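Print this page | E-mail this page

Room for Everything: Felista Koech on Long Tables and Plastic Bins

27/11/2023

Felista Koech had opinions about bins before I'd even got my coat off. She had three of them stacked by the door of her office at Jurkwood, the shared workshop building in Lirenville, and she wanted me to pick each one up and tell her which felt best in the hand.

"You went for the one with the handle hole," she said, delighted. "Everybody does!"

Koech fits out work rooms. She started with sewing rooms and school art rooms, and for the past six years she has been doing bigger spaces where several people work side by side at their own stations, all day long. She loves tables the way some people love old cars, and an hour with her will have you running your palm over every tabletop you meet.

Her favorite kind is made of wooden staves laid side by side, with the color allowed to wander a bit from one strip to the next. "I had a client, Mr. Wada - Masanobu Wada, lovely man - who wanted them all matched. I brought him two samples, one matched and one mixed, and left them with him over the weekend. He called me Monday and said the mixed one looked alive. I could have hugged him."

She likes a pale top for practical reasons too. Small parts show up on it, and so do crumbs. The glossy finish is more of an argument. Her business partner, Godfrey, who is also her brother, prefers matte and says so often. "He hates the glare. And fine, under strong lights you do get shine. But I can wipe a glossy top in 64 seconds. I timed it, to annoy him."

How big should a table be? Bigger than you think, she says, and then leave part of it alone.

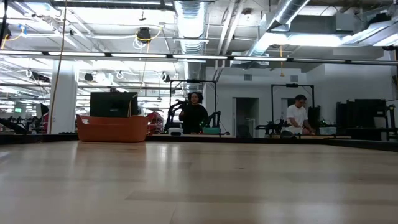

"People see a stretch of bare wood and they want to fill it," she went on. "Leave it! You need a place to put down the thing you're carrying. One bin at the end, fine. A bin is easy to move."

She is just as firm about color. Orange, teal, clear, anything as long as it helps you remember what goes where. She once ordered 200 gray ones from Sternard for a job at the Tanui building, and still winces. "I spent all of January sticking labels on them. Kerubo Mosoti came in to help me and she has never let me forget it."

Cords are her other subject. She would bring as many as she can down from overhead, so that the tabletop stays clear and you can slide a bin along it without snagging anything. The trick is leaving enough slack but not so much that it ends up in your lap, and she admits she gets that wrong the first time on nearly every job.

Her next room is a repair shop for Shabani Kombo, who wants everything on one wall. She's working on him.

Recent items
- Shelves You Can Reach: A Visit to Tanui
- What to Do With a Narrow Workshop
- Readers' Questions: Oil or Varnish?
- Stools, Chairs and Standing Up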